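Grip Force Fault on Soft Cylinders: Frequently Asked Questions
Clullum handheld grippers, firmware 2415 and 2750
Last updated Sun 23 November

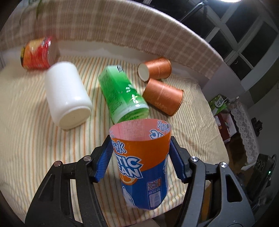

Open label sleeve held between the blue finger pads, with other items behind it.

This page covers the over-close fault on Clullum handheld grippers. It applies to units with the Ruddock drive board. Units with the older Pirkon board use a different force limit and do not show the fault.

What is the fault?

The jaws keep closing after contact with a soft or thin-walled object. On a rigid object the motor current rises quickly and the controller stops the drive. On a sleeve, a paper cup or a thin bottle, the wall gives way slowly and the current rises too gradually for the contact check to register it. The jaws then continue until they reach the hard force limit, by which point the object may be creased or crushed.

Which firmware versions are affected?

Version 2415 only. The contact check was rewritten in that release to suppress false stops caused by friction in the linkage, and the new filter also suppresses slow contact. Version 2750 restores the earlier slope check and runs it alongside the filter. To read the version number, hold the trigger while switching the unit on. It appears on the status page under Controller.

Does the fault damage the gripper?

In most cases, no. Repeated over-closing does put extra load on the joint pins and can pull the finger pads away from their backing. If a unit has run on 2415 with soft items, inspect the pads before updating. Look for lifting at the tip and for ribs that have taken a permanent bend. A pad in that condition gives a false contact reading even on corrected firmware.

Is there a risk to the operator?

Yes. A fingertip behaves much like a soft object, and an affected unit may not stop when it closes on one. Keep hands out of the jaw area whenever the unit is powered. Do not steady an item by holding it near the pads. To reposition an item, release the trigger, wait for the jaws to open fully and set the unit down first. The hard force limit still works on 2415, but it was set to protect the drive and is not a personal safety limit.

The jaws have closed on something and will not open. What do I do?

Switch off at the rear switch. Do not pull the jaws apart by hand while the drive is powered. Once the status light is out, turn the manual release counterclockwise until the linkage moves freely, then take the item out. If the release does not turn, leave the unit off and contact Zostberg service.

How do I test for the fault?

Use an open sleeve or an empty paper cup. A full bottle is too stiff and will pass on any version.

Set the force level to 4.
Place the item centrally between the pads.
Close at the slow speed setting and watch the wall of the item.
Open the jaws and check the item for a crease.
Repeat for 20 cycles with the same item type.

The drive should stop when both pads have made contact and the item is held without visible collapse. One creased item counts as a failure. Replace creased items before the next cycle – a wall that has already folded offers less resistance and will distort the result.

My unit passes on cups and fails on sleeves. Why?

A sleeve that is open at both ends has no base to stiffen it, so it is the harder case. Check where the pads make contact as well. Near a rim or a base the wall is stiffer and the slope check has more to work with. Treat the unit as affected until it passes at mid-height on a sleeve.

Can I lower the force level and keep using 2415?

This is accepted as a temporary measure for rigid items only. Lowering the level reduces the final force, but the drive still runs past first contact. It also causes heavier items to slip. We have logged over 20 drops from units set this way, most of them smooth jars picked up from a lying position.

Are recordings made on 2415 still usable?

Jaw position data is valid. The contact flag is not reliable for soft items and should be discarded or relabeled by hand. The force channel reads correctly, but on affected grasps it shows the hard limit, so it should not be used as a target value.

How do I update?

Connect the unit by cable, with the jaws open and empty. Install 2750 from the Clullum maintenance page, then run the zero routine. Do not skip the zero routine – the slope check takes its baseline from it, and without one the unit may stop early or fail to stop at all. Repeat the cycle test afterward.

Will there be a further release?

A revised pad with a contact sensor is planned for January. It will fit existing jaws and will require 2750 or later.

How do I report a failed unit?

Send the serial number, the firmware version, the force level and the item type to Zostberg service. Include the drive log if the unit can still be switched on. Tag the unit and keep it out of use until you receive a reply.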